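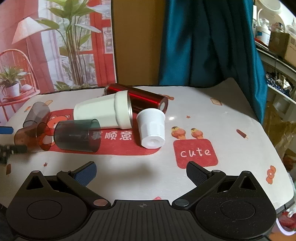
Figure 3. Cups and a red metallic cylinder lying on their sides on the patterned tablecloth, before sorting.

3.2 Table and objects

The household part of the study was made in a rented flat in Tarar. For each trial, drinking vessels of different size and material were put on the dining table in no fixed order (Figure 3). We kept the white tablecloth on the table, as the family uses it every day. Its printed pattern makes the edge of a clear cup harder to judge — in some views the letters can be read through the gray plastic wall. The red cylinder has a shiny surface with streaky reflections, and the large white cup partly hides it from the front. The task was to stand all vessels upright and group them by size. Durrani prepared 50 layouts in April, and 146 trials were kept for the analysis in Section 4.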